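Lirkiretti Newsletter
From the workshop: the gripper fault on arm 3, and what changes now

2 September 2019

Most of you have heard by now that one of the arms was out of service for part of the summer. Several people have asked what happened, and the version going around the building has grown a bit. Costel Munteanu asked for a proper write-up, so what follows is taken from the fault log and from talking with the people who were in the room.

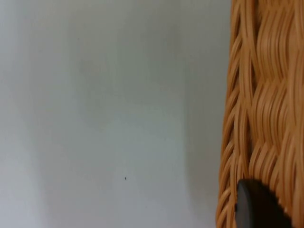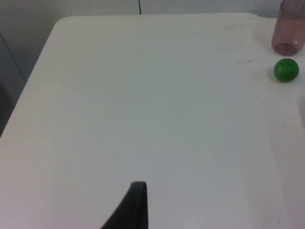

The fault was in the grip force limit, the setting that tells the fingers when to stop closing. On arm 3 it was being ignored after certain restarts. The fingers would close on an object, reach the limit, and keep going until the motor's own overload protection cut in. With a hard object the result is a loud click and a stopped motor. With something that gives, the fingers can travel a good way before anything stops them. A woven basket side like the wicker one in the first picture is a fair case of this. The strands bend, so there is no sharp rise in force for the controller to catch, and a black finger resting against the weave looks much the same at a safe pressure as it does at a bad one. You can't judge it by eye from the wrist camera feed, and we should stop trying to.

The fault came to light during a routine set of grasps. Hammad Dogar was running the session and was about to hand over when the arm closed on a plastic tumbler and cracked it. He hit the stop, the arm stopped, and he logged it. A piece of the tumbler came off and landed on the floor on the operator's side of the table. Hammad was wearing his safety glasses and was not hurt. There was no other damage.

The first guess was a worn finger pad. The pads had last been changed in February and were due, so they were swapped and the arm was put back to work the next morning. That was a mistake. The same thing happened again on the 12th grasp, this time with a cardboard box, and the arm was tagged out and left alone until we had an answer.

It took longer than it should have. The limit showed the correct value on the screen every time anyone looked at it. Hammad ran 300 closes on a foam block with a force gauge behind it and the arm behaved perfectly on every one. He then repeated the test with a restart between closes, and saw the limit ignored 13 times. In each of those cases the restart had been done from the stop button while the fingers were partly closed. The controller came back up, read the limit from its settings file, displayed it, and did not send it to the gripper until the next full open. If the next command was a close, the gripper was working with no limit at all.

The Fistix controller software we were running on that arm was a version behind the others, which explains why the other arms never did this. We have updated it and repeated the restart test with no failures. We have also added a check of our own, so that the gripper opens fully after any restart and reports back the limit it is using. If the two numbers don't match, the arm will not move. Please do not bypass this check, even if it is slow. It adds a few seconds.

Some changes to how we work are in effect now.

After any stop, clear the table in front of the gripper before you restart. The full open happens right away and the fingers will push over anything standing close to them. A cup or a ball left out at the far side is fine.

Hands stay out of the work area until the green light is steady. A blinking light means the check is still running.

Safety glasses are required for everyone inside the yellow line, including visitors and anyone who has only come in to ask a question. Spare pairs are in the McPhee cabinet by the door.

If an arm breaks an object, tag it out. Don't change a part and carry on. The tags are in the top drawer and there are plenty of them. Only Costel or Hammad can remove a tag, and they will sign the back of it when they do.

Wrist camera recordings are now kept for every session that ends in a stop. Before this we were deleting them when the disk got full, and we lost the one from the tumbler.

Arm 3 is back in use at reduced speed. It will stay that way until the Zondgate work is finished, and then we will look at the log and decide. If you are booked on it, allow extra time for each run.

The full fault report is in the shared folder under Gripper Faults. Costel will go over the restart procedure at the next operators' meeting, and anyone who runs an arm needs to be there or arrange a separate time with him. Questions about bookings go to the front desk as usual.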